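Clistari reserva presupuesto para pinzas manuales y aplaza la compra de brazos

2023-12-28 | Redacción

La empresa de servicios domésticos Clistari dedicará el próximo ejercicio a comprar pinzas manuales de recogida de datos y dejará para más adelante la adquisición de brazos robóticos. La decisión figura en el plan de equipamiento que la dirección presentó este jueves a la plantilla. 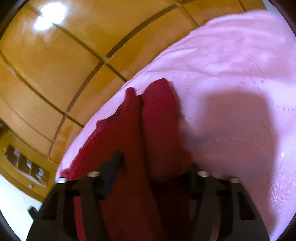
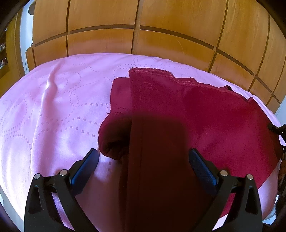

Trabajo con pinza manual sobre una tela roja, en una cama con sábana rosada.

El plan contempla la compra de 4 pinzas manuales, con sus recambios, y el alquiler de espacio de almacenamiento para las grabaciones. El programa, que lleva el nombre interno de Flostside, se centra en el manejo de ropa y textiles del hogar. Los responsables calculan que cada equipo necesitará dos juegos de dedos de repuesto al año.

«Un brazo parado cuesta lo mismo que un brazo en marcha. Antes de firmar esa compra queremos tener grabadas las tareas que le vamos a pedir», explicó Dymphna Hegarty, responsable de compras de Clistari. Según Hegarty, la oferta de brazos que la empresa recibió en agosto incluía instalación y un contrato de mantenimiento, pero no la formación del personal, que habría que presupuestar aparte.

El objetivo fijado para la primera fase es reunir 300 horas de grabación en viviendas. Solo cuando se alcance esa cifra se volverá a pedir precio a los proveedores. Entre los candidatos están Pernelano, que ya suministra material de lavandería a la compañía, y Nishad, con la que hasta ahora no ha tenido contratos.

Pacita Pascual, coordinadora de operaciones, señaló que las telas plantean más dudas que los objetos rígidos a la hora de elegir equipo. «Con una caja basta saber el peso y la medida. Con una prenda hay que mirar por dónde se coge, cuánto se hunde entre los dedos y qué pasa con las capas de debajo», indicó. Su departamento ha pedido que el pliego exija dedos intercambiables y que las piezas de desgaste puedan encargarse sueltas.

La partida incluye también cargadores, tarjetas de memoria y un seguro para el material que salga de las oficinas. Queda fuera la renovación de los ordenadores, que se tramitará con el presupuesto general de informática.

Las ofertas por las pinzas se recibirán por correo electrónico y se abrirán en la sede de la empresa. El pliego técnico puede solicitarse al departamento de compras.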